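The Second Life of the Broken Kettle
Sunday, November 3, 2019

My kettle stopped working in April, and I decided to be good about it. I would not go to the big shop by the ring road. I would have the thing mended, as the posters at my library had been urging me to do since the winter.

The posters belonged to Plendeck, one of a crop of outfits that promise to put repair back on the high street. You fill in a form, you drop off your toaster, and you get a message with a smiling spanner in it. The shop is bright and smells of fresh paint. It quoted me £22 to look at a kettle that had cost me less than that, and £40 if the part had to be ordered. I took the kettle home again.

I would like to believe in the repair revival. I own a darning needle. But I have spent the past few months reading the leaflets and sitting in on the evening talks, and I keep coming away with the same doubt, that we are being sold a feeling. Plendeck's leaflet says it has "given new life" to 802 household items. Does that include the ones it looked at and handed back? I asked twice by email. The second reply thanked me for my passion.
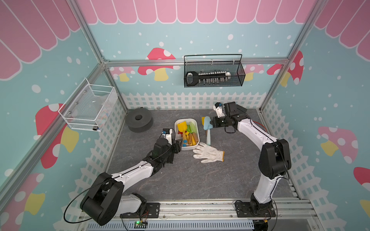
Then there is the question of who can afford the virtue. Gomora, which runs a rival scheme two bus rides away, charges a monthly fee that covers "up to 2" repairs, and its terms leave out anything with a heating element, a sealed battery or a screen. Go round your own home and see what remains. I was left with a lamp and a tin opener.

The old repair men, and I am just old enough to remember the last of them, had no mission statement. They had a counter, a drawer of fuses and a bad temper. They could make a living because a new iron cost a week's wages and came apart with an ordinary screwdriver. Neither is true now, and no amount of bunting in the window will change it. My present iron is held shut by screws with a head I have never seen on any other object, and the glue underneath would hold a ship together.

Supporters tell me that habits must change first and the makers will follow. Perhaps. Owino, whose blenders are in half the kitchens I know, has printed a little green loop on its boxes and calls the new model "repair ready". I rang to ask the price of a replacement seal. It is sold only as part of a complete jug, and the jug was out of stock.

What might work is duller: spare parts that must be kept on sale for a fixed number of years at a price printed on the box, and a guarantee long enough to hurt. I have sat through four talks on mending and heard guarantees come up at one of them, during the questions, when people were already putting on their coats.

As for the kettle, I boil water in a saucepan. It takes longer, and the handle gets hot.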